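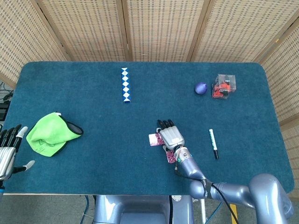
**Ticket 1959 - Stock sync drops items from the Drelliver export**

Status: open
Opened by: Darisport shop desk

The nightly export from Karaki to Drelliver stops at row 96. Everything after that row is missing from the web shop, so customers see "out of stock" on goods we have on the shelf. It started after the August update.

Steps tried:

1. Ran the export by hand at 7:40 a.m. Same result.
2. Cleared the cache and logged in again. No change.
3. Opened the file in a text editor. Row 97 has a product name with a line break in it - pasted from a supplier sheet, I think.
4. Removed the line break and ran it again. The export got further, then stopped at another name with the same problem.

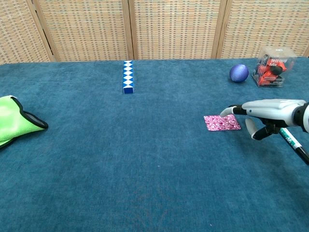
Zdeňka Hubáček: Please don't fix the names one at a time. Go to Settings > Export and turn on "Strip line breaks", then run it twice. The first run only rebuilds the index.

Turned it on. First run finished with 2 warnings, second run is still going. Leaving the ticket open until the night job has gone through.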